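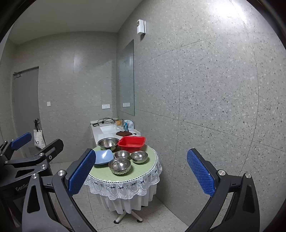 Bowls out on the little round table, green cloth on

Home | Forums | Kitchen & Baking | Small Spaces | Search | Log in

Small Spaces > Bowls and basins: what do you keep out?

Last updated 5/2/21

tangen_embla
OK so I finally did it, I set up the small round table as my bowl station and I'm so happy with it! Pale green cloth on top, the white lace skirt around the side (my aunt's, she'd be thrilled), and all the bowls I reach for out where I can see them. Big steel mixing bowl at the back next to the red basin, the smaller steel ones in the middle, and the light blue square dish up front.

It's right by the vanity because our kitchen counter is 40 inches long in total and the stove eats most of that. I do the measuring and mixing at the table and then carry things through to the oven.

My question is whether you all keep your bowls out or nest them in a cupboard. And is lace a terrible idea around flour?

gunvor_s
Love the green with the steel! I keep mine out too. If they're in a cupboard I end up using the same one for everything and washing it four times in an afternoon.

On the lace, take it off before you do anything with flour. I had a skirt like that on a side table and the dough bits dried into the holes. Soak it in cool water, no scrubbing, and dry it flat on a towel.

Hedvig57
I'm going to be the grump. Nest them! Steel bowls are made for stacking, and if they sit out they collect dust, so you have to rinse every one before you use it anyway. Three bowls in a stack take up the room of one. Then you'd have table left over to work on, which as far as I can tell you don't have much of right now.

Also, mixing next to a sink people brush their teeth in? I couldn't.

tangen_embla
Ha, fair about the dust. I turn them upside down overnight, which helps. The sink gets wiped down before I start and nothing goes in it but my hands. I know it's not for everyone but I've baked this way since March and I like it so much better than balancing a bowl on the stove!

samira.rizk
I have the same kind of table, round top and metal legs, and mine wobbles like crazy when I whisk. Does yours? I bought a Killano one secondhand and one foot never sits right on the tile. I ended up putting a folded bit of cork under it.

tangen_embla
Only when I really go at it. For egg whites I hold the bowl against my hip and stand up, ha. A damp dishcloth under the bowl is good too, and it saves the tablecloth from sliding.

wenche_sundqvist
Basins!! So happy to see a basin in there. I grew up with one and I still think it's the most useful thing in the house. I wash greens in mine, proof dough in it, carry wet stuff through without dripping. My red one came from the market in Nygård and I've dragged it through 3 apartments.

One tip, keep one basin just for food and never let it near the mop. In our house red is food and gray is floors, and even the kids know it.

Hedvig57
Now that I agree with completely. Basins are great. I'd just put the bowls inside it.

wenche_sundqvist
Hedvig, that's a good idea and I'm annoyed I didn't think of it. Small steel ones in the basin, then lift the whole lot up onto a shelf when you want the table back.

gunvor_s
Would the big one fit, though? Mine holds way too much to go inside anything. I paid 900 kroner for it years ago at Istura and it's the only bowl I'd save in a fire.

samira.rizk
Gunvor, 900 for a bowl!! Does it knead for you?

gunvor_s
It has a very nice rim, Samira.

tangen_embla
Tried Hedvig's way this morning. Small ones in the basin, big one upside down over the top like a lid. It looks a bit like a hat but I got half the table back, and I rolled out flatbread on it with the cloth off. I still want them out on weekends when I'm baking for real, they look so cheerful! Skirt is soaking now, Gunvor. Cool water, I promise.

Hedvig57
A hat is fine. Post the flatbread recipe please.

Contact | © Nonura Home Forums | Back to top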